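Teaching by Hand, Without the Robot

For a long time the most expensive part of robot learning was the robot. To collect examples of one simple skill, a lab had to reserve an arm, calibrate it, and let a trained operator steer it from a console, slowly. In the Lorkitell project we tried to remove the arm from this part of the work completely.

The idea is not new, and we do not claim it. A person holds a gripper tool with a camera fixed on it and does the task with their own arm. The camera records what a robot would later see from its wrist. From the video we compute how the tool moved and how far the fingers were open, and a policy is trained on these pairs of picture and motion. What interested us was a smaller question: how much do the first and last moments of a recording matter? 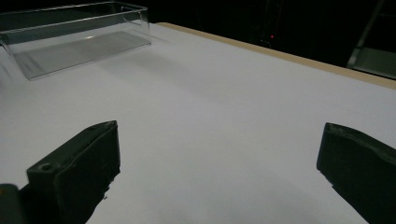

Fingers open over the table, with the clear tray at the back left.

We came to this question through a failure. Our first policy was trained on 284 recordings of a very plain task, a ping-pong ball and a transparent container. On the arm it moved well in the middle of the task and badly at both ends. It waited too long before starting, and after releasing the ball it sometimes went back to the container and closed its fingers on air. When we looked at the recordings, the reason was not difficult to find. Our operators had cut them tightly, from the first touch to the release. The policy had almost no examples of what a finished table looks like.

So we collected again, and asked everyone to keep recording before and after the action, with the tool held still and open. This feels unnatural. People want to put the tool down when the job is done, and we had to repeat the instruction many times. The second set has 578 recordings, and 13 people took part in it.
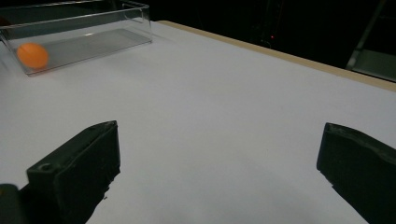
Manipulation Learning Group, Usora Institute, Hilemari Park

Transparent containers made the test harder, and this was our choice. The walls show up mostly as thin bright edges, while an orange ball gives the network one strong color to hold on to. A policy can easily learn "orange means go" and ignore the box. With the longer recordings it sees the ball already in the box and the tool doing nothing, and it has to learn that this is also a correct behavior.

The new policy stops when it should in most trials. It still hesitates under dim light – we think the wall reflections are part of the problem, but we have not separated this from other causes. Next we will repeat the test with two containers on the table, and with operators who did not see the first set.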